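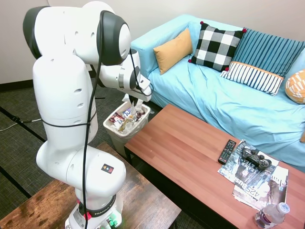
Hekley House Shared Lounge: Progress Report to the Forkent Small Grants Fund

Period covered: October to January

We are really pleased with how the lounge is coming along, and it's a pleasure to be writing with good news. When we applied, the room was the part of the house that residents walked through on their way to somewhere else. Now it's where they stop, often until quite late, and the rubbish and clutter we're reporting on below are largely a result of that!

Furniture and layout

The sofas are all in place. The light blue one has kept its slipcover, which comes off for washing, the orange-red one has gone into the corner and the teal one sits under the window, where people like to read. The colours don't match and we've stopped minding. Residents voted to spend the cushion money on patterns, so there are checks, stripes and chevrons next to plain mustard yellow, and the room feels far more cheerful for it.

The long wooden coffee table has stayed in the middle. We had thought of swapping it for two small ones, but the residents' meeting in November was firmly against this and the money went on washable covers instead. The old side table with the scuffed dark top has stayed too. We priced up having it sanded and then found that everyone likes it as it is.

Keeping it tidy

This was the part of the bid we were least sure about, and it has turned into our favourite. The evening reset takes up to 30 minutes and starts at 9 p.m. Rubbish comes first: wrappers, tissues and anything else that has been left on the table or has slipped down between the seats. Then the remote and the game controller go back to the far end of the coffee table, magazines go into one pile, and cushions are put straight last of all.

The bin has moved next to the coffee table, within reach of the blue sofa. Before that it lived by the door and the wrappers lived on the floor. 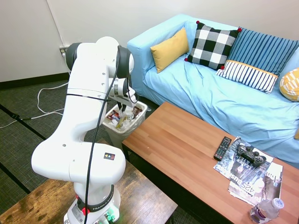 Snack packaging makes up most of what we throw away, and we would like to do better on sorting it. At the moment everything goes into the same bin. Residents have asked for a second one for bottles and cans, and we hope to have that in place by March, along with a lidded box for batteries. The liner is changed at the end of each reset, or sooner if the bin is full after a film night.

Magazines are still a problem, a friendly one. The Cekik reading group leaves its back copies for others to enjoy, and they spread over the end of the coffee table and on to the sofas faster than anyone can stack them. A rack is on order. 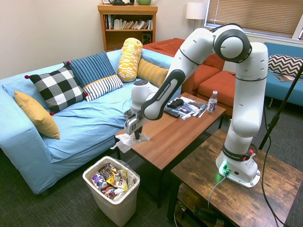 The lounge at Hekley House, with a crumpled tissue at the near end of the coffee table and magazines and papers at the far end.

Who is using the room

In October, 15 residents put their names down for the reset rota. By January it was 17, and new names were still going up on the sheet as we wrote this. Film night is the busiest evening, with the reading group close behind, and the gaming sessions have brought in several younger residents we hardly saw downstairs last year.

Money

We have spent £1,993 of the grant so far, on slipcovers, cushions, the bin and liners, and carpet cleaning. The magazine rack and second bin will come out of what remains. Receipts are in the folder sent with this report.

Next steps

Fit the magazine rack.
Add the bottles and cans bin.
Wash the blue slipcover and check the seat cushions underneath.
Ask residents whether 9 p.m. is still the right time for the reset, as film night often runs over.

Our next report will follow in May. You would be very welcome to visit before then, and the kettle is on most evenings from seven.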